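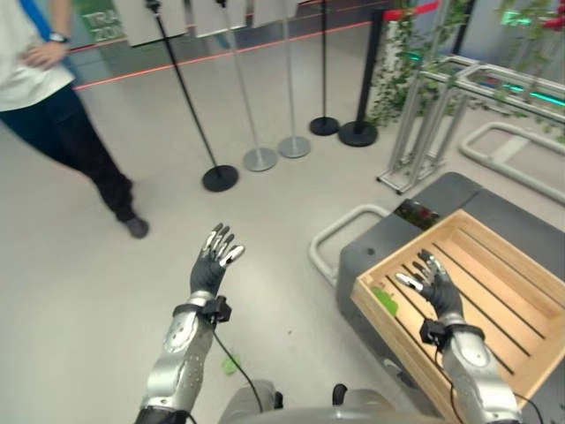
A wrist cable needs slack, wrote Hashini Sikder in answer to the first draft of this notice, and slack is exactly what catches on a crate.

Aletti Dual-Arm Handling Unit: Wrist Cable Notice

This notice applies to the Aletti unit when fitted with strap-mounted wrist modules and used for handling fruit in open slatted crates. In August, during work at the Dreltlow hall, the cable of a right wrist module caught under a crate rim as the arm was lifted. The connector pulled free, and the hand held its last commanded grip until the unit was stopped. No person was hurt.

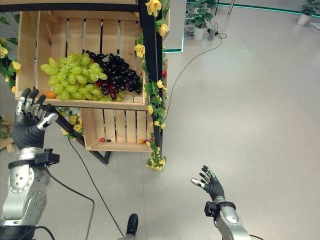
Would a shorter cable not solve this? One operator asked so at Dreltlow, and the answer is no. A shorter cable reaches its limit when the wrist is fully turned, and the strain then falls on the connector.

Operators are asked to follow these steps until the revised cable guide is fitted:

Route each cable along the forearm and secure it with two Tesa tape wraps.
Turn the wrist through its full range by hand, with power off.
Limit arm speed to 60 percent when a hand is inside a crate.
Keep all persons outside the marked area while the arms are enabled.

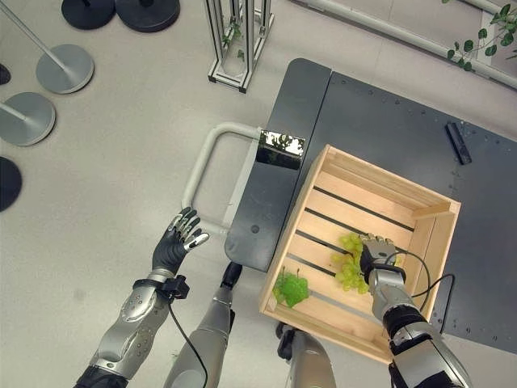

Reading time: 2 minutes

If the signal from a wrist module is lost, press the stop button before approaching. Do not pull on the fruit or the fingers. The hand may remain closed after the stop, and it should be opened only with the manual release. Fault code 421 will be shown on the control screen and must be recorded in the service log.
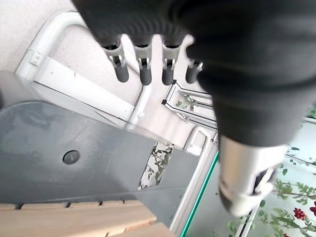
Page last changed: August, 9:00 a.m.

The revised guide, part 500, is supplied without charge to registered owners. Units with fabric arm covers require the long version. Requests should state the serial number and the type of cover.

Filed under: Handling Equipment | Safety Notices

Related items
Wrist Module Strap, Replacement
Manual Hand Release Tool
Fabric Arm Cover, Care and Fitting
Stop Button Test Procedure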